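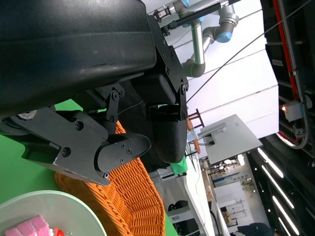 Home | Kitchen | Workshop | Laundry | Ask Us | Archive

Living With the Arms: Workroom Tips From Someone Who Didn't Want Them

by Leonilde Valente

Print this page | E-mail this to a friend

I pack gift baskets at Gallberg, and I've been doing it long enough that my hands know the job better than I do. When the arms arrived in September I was not gracious about it (ask anybody on my shift). A few of you wrote in after my last column wanting to know how it's going, and whether any of it is useful if you run a small kitchen or a craft room with one of these things parked in it. So I've saved up what I've learned!

Put color under your work. We used to pack on whatever table was free. Now we like a bright green top, and I wish I'd had one years ago. Pale plates show up on it, an orange basket really shows up on it, and I stop losing small stuff. I've put a green mat on my counter at home for cookie decorating and I love it.

Pick baskets with a tight weave. Open, lacy ones snag on everything, fingernails and fingertip pads alike. If you only have the open kind, line it with a folded napkin and tuck the corners down hard.

Plate the small things first. I set the little soft pieces out on a plate before they go in the basket, a bit of space between them. It's easier for the gripper, and it's a whole lot easier for me when I'm filling in by hand. Crowded plates are where things get squashed.

Wipe the pads. A barely damp cloth, then a dry one, with the machine stopped and locked out the way your trainer showed you. Sugar dust is the worst. I keep one cloth for pads and a different one for tables, and I get cranky when they're swapped.

Look up before you reach. Cables hang, brackets stick out, and I've caught a sleeve more than once. Short sleeves or snug cuffs, hair back, and leave the long necklace in your locker.

Now for the people part. We do 200 baskets on a good shift, and I touch far fewer of them start to finish than I used to. My wrists are thrilled. The rest of me took longer, because I liked the packing, and what I do more of now is setting up, checking, and fixing bows. Paiva, our lead, moved 2 of us over to ribbons full time, and we all had to learn the Wisidix screens, which I still think were laid out by someone who hates reading glasses. Write your own cheat sheet, in big letters, and tape it where you can see it standing up.

And talk to each other! With the arms going it's easy to pass a whole morning without a word. We take our coffee together at 9 now, away from the tables, and that has helped me more than the training did.

Next month: getting ribbon glue off a cutting board.

Print this page | E-mail this to a friend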